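Care and Storage of Hand Tools in the Home Workshop
Broststead Household Advisory Service, Home Maintenance Leaflets 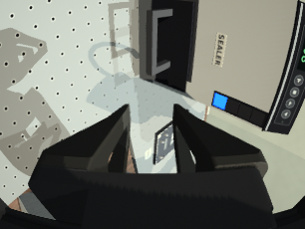
Hand tools kept in a garage, basement or shed are exposed to damp air for much of the year. Rust forms first on bare steel surfaces such as saw plates, plane soles and chisel backs. Light rust can be removed in a few minutes. Pitting cannot be repaired without grinding away metal, and a pitted cutting edge will not hold an even bevel. Householders are advised to inspect all bare steel at the start of the heating season and again in January.

Choosing a place for tools

An interior wall is preferable to an exterior one. Tools hung directly against masonry collect moisture on the side facing the wall, where it is seldom noticed. A backing board fixed on battens allows air to pass behind it. Tools should not be stored on a concrete floor, in cardboard boxes, or near a clothes dryer that vents indoors.

Closed drawers protect tools from dust but may trap moisture. Line each drawer with plain paper or cork and replace the lining when it becomes stained. Foam liners hold water after a spill and are not recommended in unheated buildings.

Removing light rust

Brush off loose dirt and wipe the surface with mineral spirits. Work in a ventilated space, away from pilot lights and heaters. Rub the rusted area with fine steel wool and a few drops of light machine oil, following the length of the tool. Wipe clean and repeat until the cloth no longer picks up brown residue.

Small parts may be soaked overnight in white vinegar. Rinse them in water with a spoonful of baking soda dissolved in it, dry them at once and apply oil the same day. Do not soak plated parts, aluminum, or any tool with a wooden handle still attached.

Sharpening

Chisels and plane irons in regular use should be honed before they feel dull. A combination water stone with 1000 grit on one side and 4000 on the other will serve most households. Where the edge is chipped, a coarser stone or a grinding wheel is needed first. Readers who own a 2000 grit stone may use it as the finishing stone for garden shears and kitchen knives, which do not require the finer polish.

Flatten the back of a new chisel before working on the bevel. Hold the bevel at a steady angle and use the full width of the stone so that it wears evenly. A burr should be felt along the whole edge before moving to the finer side. Zhiqiang Dai, who reviewed this section for the Service, recommends checking the stone with a straightedge at each session and correcting any hollow before it affects the blade.

Wooden handles

Dry handles shrink and loosen in the head. Sand off old varnish that has begun to flake, then rub in boiled linseed oil with a soft cloth. Allow the oil to soak in for 14 minutes, wipe off all excess, and leave the tool to dry overnight. A second coat may be applied the next day.

Cloths used with linseed oil can heat up and catch fire without any flame being present. Spread them flat outdoors in a single layer until they are stiff, or place them in a metal container filled with water and closed with a lid. They should never be left in a pile or put in the household trash while still damp with oil.

A hammer or ax with a loose head must be taken out of use until it is repaired. Soaking the head in water tightens it only for a short time and encourages rot. Replace the wedge, or fit a new handle if the wood is cracked.

Pliers, shears and other jointed tools

Open the tool fully and clean the joint with an old toothbrush and a little mineral spirits. Work the handles back and forth, wipe away the dirt that comes out, and add one drop of oil to the pivot. If the joint remains stiff, repeat the treatment the following day. Adjustable wrenches need the same attention at the screw. Sap on pruning shears should be removed after each use.

Routine care

Wipe steel tools with a lightly oiled cloth before putting them away. Paste wax is a better choice for saw plates and plane soles, as oil may stain the work. Label drawers by their contents, and keep edged tools in guards or in a rack out of the reach of children.

Leaflet prepared by Marion Leckie. Printed copies are available at the Broststead service desk, together with the companion leaflet on paint and solvent storage.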